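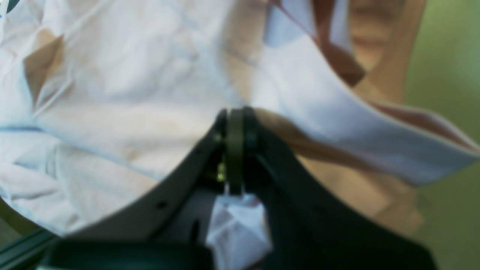 Crumpled white cloth

Removing creases from cotton stored over the winter
Posted by Heledd Mathias

I am responsible for the linen cupboard of the Flatmont residents' association, which holds 93 cotton items. Several have developed sharp creases along the folds, and one pass of the iron does not remove them. I should be grateful for advice before they are needed on Sunday.

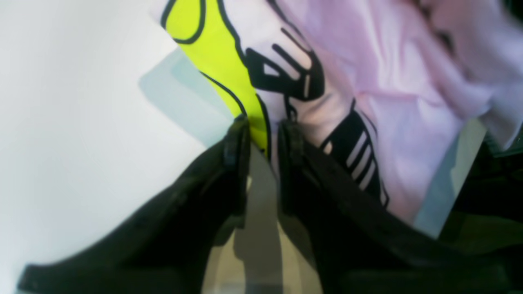

Pale pink garment, crumpled

Syafiqah Lau
Cotton should be ironed while slightly damp. Please proceed as follows:

1. Mist the creased area with clean water, roll the item up and leave it for ten minutes. 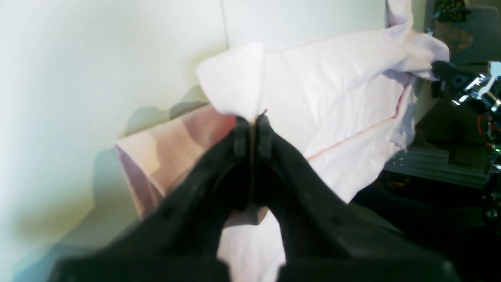 Members with hard water may prefer to use filtered water for this, as limescale can mark pale fabric.

2. Check the care label and set the iron accordingly. Press along the crease — do not scrub across it.

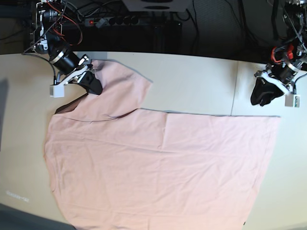 3. Hang the item until it is fully dry. Cotton put away damp will crease again and may smell musty.

Benedito Prado
I would simply wash everything again.

Edgardo Dagdag
I agree with the first reply, although a stubborn fold may need a second misting. For future storage, members are advised to roll table linen around a cardboard tube. Shirts should be hung. We have done so at Klinhom since August.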